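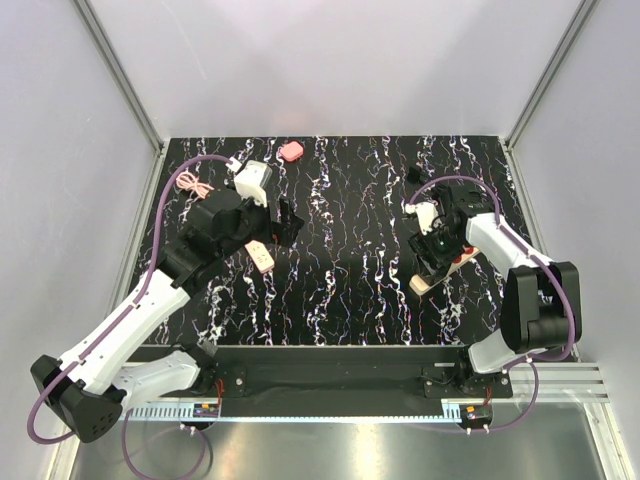
*Vistow cell, both arms mounted on the front beam, test items on the tabletop.*

## Maintenance, November

Work under the Maluleke grant went to the tubing and the base mounts. The purple tube on each arm is routed over the wrist, down the forearm and around the elbow. Slack at the elbow is now set to 75 mm — the earlier setting chafed at full reach.

Mount screws on both plates were retorqued at 337 operating hours. Next check is due at 494. The small electronics modules below the beam were inspected and left in place.

Open item: four spare tube connectors, on order from Giris. Until they arrive, wrist speed stays at the reduced limit on both arms.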